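The Black Cylinder on the Stairs

By the time the breakfast trays come back down, Viera Kratochvíl has usually walked the main staircase at the Bretcombe more times than she cares to think about. She has been on the housekeeping team at the old hotel for 13 years, and she can tell you which steps are slippery in winter and which guests will leave their belongings on them in summer. They leave everything, she says, laughing. Books, shoes, once a wedding cake in its box!

Since June she has had some help. Two delivery robots, which the staff named Mollar and Bureck before the manager could think of anything more dignified, now carry the linen and towels along the corridors and ride the service elevator by themselves. They are quiet and polite, and they have taken a great deal of pushing out of the day. What they can't do is climb a step, or bend down and pick something up from one, and in a house with this much tile and stone that leaves plenty for a person to do.
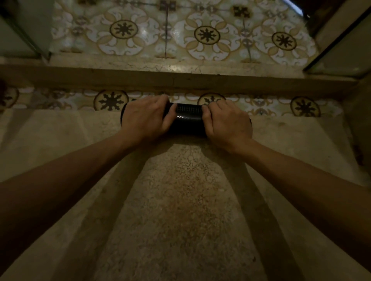
"I thought they would bring in the machines and I would be home by Sunday," Viera told me over coffee in the staff room. "My sister was already looking for jobs for me." Instead her shift was rearranged. The cart rounds went to the robots, and the hours she used to spend behind a cart now go to the stairs, the landings and the public rooms, the fussy places where something is always lying about and has to be lifted with two hands and put back where it belongs.

She likes most of it. Her shoulders hurt less, and she has time to talk to people. But she misses the company, and she isn't shy about saying so. The linen round used to be done in pairs, and for years her partner was Jarmila Štefanec, who has since moved to the front desk and spends part of every morning answering calls from a robot stuck behind somebody's suitcase.

Jarmila has her own view of things. The old job was heavy and she doesn't want it back, she said, but she would have liked to be asked before the schedule changed — a notice went up beside the time clock, and that was all the warning anyone got. The manager, Fotini Kontogiannis, agrees that it was handled badly. She now sits down with the floor staff before anything new is tried, and a second elevator route was dropped this fall after Viera pointed out that it ran straight through the breakfast line.

When I left, Bureck was waiting by the elevator with a load of bath towels, and Viera was already halfway up to the landing.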